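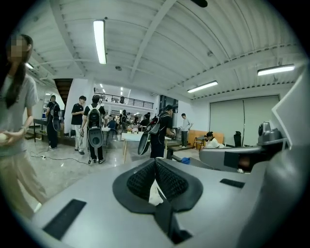
Hall session, handheld grippers, April 2025

Big day! We finally had enough grippers and backpacks going at once that the hall felt busy, and the count shows it: 343 demos saved, which brings the Sorkum set to 1,035. I had hoped to hit a thousand by the end of the month, so I'm thrilled.

Tasks were the pick-and-place ones from Liesl's list, plus free play in the last hour. I wasn't sure about free play (no script, people just grab whatever and put it somewhere), but Songül Yalçınkaya went through a batch over lunch and the variety is lovely. People come at things from angles we would never have written down. More of this please.

Notes while I remember:

Mesh pads are much better than the smooth ones. Far fewer slips on small white things, and the pinch shows up clearly in the wrist view. Keep them on all units.

Balls are still hard. They squirt out if you close fast. Keep the misses! Liesl Fuchs wants them tagged as "recover" if the person picks up again within the same take, and I agree with her.

14 takes thrown out, all for tracking loss, nearly all of them when someone turned quickly. Asked everyone to turn with their feet and it got better right away.

Long takes are a pain to cut. New rule: stop and restart between objects, even if it feels fussy.

Wide lens picks up everybody in the hall. Faces need to go through the blur step before anything leaves our drive. Songül has the script, run it on the whole folder.

Synced to Truris before leaving. 905 of the demos have labels now, the rest are mine to do.

Next: train the small Flurner policy on scripted only, then scripted plus free play, same number of steps, and compare on the ball task. Can't wait to see that one.

Bring spare batteries and more tape.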